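Jukatent Simulator Guide
Section 3: Comparing two grippers from the wrist camera
14 shares | 3 comments

Use this section to run the same pick with the Plillby parallel gripper and the Chu wide gripper, and to save both results in one report. You need a working arm profile and at least one kitchen or counter scene loaded.

Before you start

Close any other session that uses the wrist camera. Two sessions on one camera will drop frames, and the report will list the run as incomplete.

1. Open the Grippers tab and select Plillby Parallel.
2. Set the finger opening to full.
3. Under View, choose Wrist Camera. Both fingers should show, with the palm at the bottom of the view.
4. Pick a target on the counter. A flat, box-shaped object is a good first choice.
5. Jog the arm until the target sits between the fingers.

Note: If only one finger shows, the camera offset is still set for another gripper. Go to Camera > Offset and press Reset.

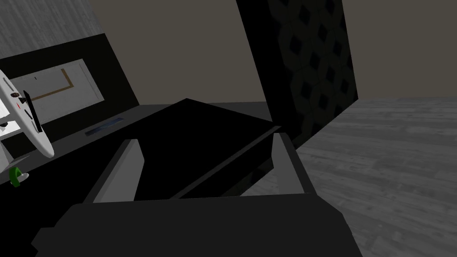 6. Press Save Pose. The same pose is used for both grippers, so do not move the arm after this step.
7. Set the number of tries to 9 and the time limit to 30 seconds per try.
8. Press Run and wait for the log to close. A full set takes about 554 MB of disk space.
9. Return to the Grippers tab, select Chu Wide, and repeat steps 2 and 3. Load the saved pose and press Run again.

Caution: Dark objects on a dark counter can confuse the edge finder. Raise the scene light by one step before saving the pose, and keep that setting for both grippers.

Caution: Do not change the finger friction value between runs. The report does not record it.

To see the results side by side, open Reports > Compare and check both logs. Slips and timeouts are listed separately.

Related
Section 2: Loading an arm profile
Section 4: Adding a second camera
Controller error codes

Copyright Retedine | Contact support | Back to top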